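# Reading the same book for the fortieth time

My younger one is three and a half, and since May she has wanted exactly one book at bedtime.

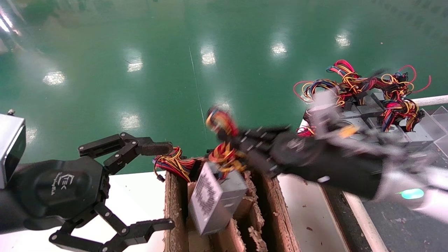
It's a picture book about a goose who loses her hat, and I could recite it for you now with my eyes closed, including the page where the goose asks the farmer, the page where she asks the farmer's wife, and the long page about the pond that I used to skip when I was tired. I can't skip it anymore. She sits up and says "pond" in a voice like a judge, and back we go.

I'd been feeling a little guilty about this. We have two shelves of perfectly good books in the hallway, plus whatever comes home from the library in the green bag, and I had this idea in my head that a good reading parent offers variety. So when I ran into I-hsuan Chiang at the Lidness library (she taught my older son in the fours room, and she has the patience of a mountain) I confessed the whole thing to her between the board books and the return slot. I think I was hoping she'd give me a trick for getting the goose out of my house.

She laughed and asked me what my daughter says while we read. Says? Well, "pond." And she finishes some of the lines. And lately she asks why the farmer's wife is cross, which is a question I had never once thought about, and I've read the thing more than anybody. I-hsuan told me to pay attention to that part and leave the goose alone for a while. In her classroom she reads one book all week long. The first day the children mostly just look. By the end of the week they're arguing about it.

So I tried listening to our bedtime for a few nights instead of just getting through it, and oh, I had been missing a lot! She uses the word "peculiar" now. It's in the book once, on the haystack page, and one morning she told me her oatmeal was peculiar. She also noticed that the cat is hiding in nearly every picture, which I had to go back and check, and she's right, except for the pond page, where she says the cat is "at work."

I got curious and did a silly thing, which was to type the whole goose book into a document so I could see how many words were in it. 2,567! That's long for a picture book, and it explains something about how I feel by the end of it. There's a lot of talking in that goose. I don't know what my own chatter adds up to in a day, and I'm not going to measure it, but I can tell you that during the hour between daycare pickup and dinner I used to say mostly "shoes" and "hands" and "please don't lick that." None of those lead anywhere. The goose had better conversation than I did.

What I've been doing lately is very small. When we're driving home on Shih Street I ask her one thing I don't already know the answer to. What did the snack taste like, who was sad today, what does she think is inside the big tank by the Davum plant. (Soup.) Then I wait, and the waiting is the hard part for me because I'm a filler of silences, as anyone who has made it this far down the page can tell. My son, who is eight and above all this, has started answering from the back seat too. He thinks it's milk in the tank. They went at it over soup versus milk all the way past the Vesska bakery and I didn't say a word.

My mother called during one of these bedtimes and listened in on speaker, and afterward she reminded me that my brother had a train book he wanted every night for some 56 nights, she claims, until the cover came off and she sewed it back on with carpet thread. She still has it. I asked her to bring it when she visits, and she said she'd think about it, so I suppose it's staying where it is.

We did get two new books from the library this week, one about a bakery and one about owls. She let me read the owl one on the couch after lunch, very politely, and handed it back to me when it was over. Then she asked whether owls wear hats. I said I didn't know, what did she think, and she thought about it all the way through a bowl of grapes and decided that they would, but only the small ones, and only if the goose said it was okay.

If any of you have a book like this going at your house, tell me which one. I'd like to know what page you're not allowed to skip.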